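Decorating eggs, part 2: colour and grip

Friday, March 20, 2026

The second batch went better than the first. Vinegar was increased to 50 mL per cup of dye, and drying time was doubled.

Bands are harder than a single gradient. Each edge needs its own masking pass, and wax left on the shell shows up as a dull line. 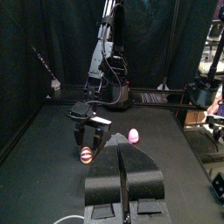
Colour order matters most in banded work. I go light to dark - pale yellow, orange, then purple. The striped egg on the left uses those three, and the pink one grades to nearly white near its narrow end.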